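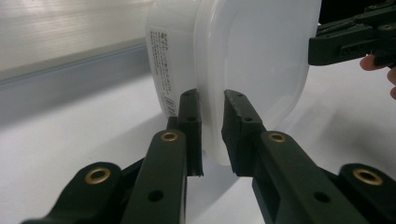 What are we doing with all the white plastic containers? Keeping the ones that have a lid and passing the rest on to the Lullance swap shelf.

Minutes, Sowa Street shared kitchen, April tidy-up meeting

We started at 7:30, late as usual, my fault (I had the key!). I took notes again, so blame me for the spelling.

Containers. Long talk, mostly about lids. We agreed on one shelf, tall ones at the back, and labels facing out. I said I'd write the labels and I will, I promise.

Pantry order. Rarkitz wants 30 days' notice for flour now, which got a groan all around. We're going with 40 bags and asking Stusico whether they can beat the price.

Tabletops. Wipe down after every session, please, and let them dry before stacking anything on them. There's $200 left for cleaning stuff and new sponges come first.

Old recipe book. The 1886 one stays in the drawer, wrapped up, away from the sink.

Still open: who takes the boxes over to Lullance. I can fit half of them in my car.

Finished at 8:45, then cake.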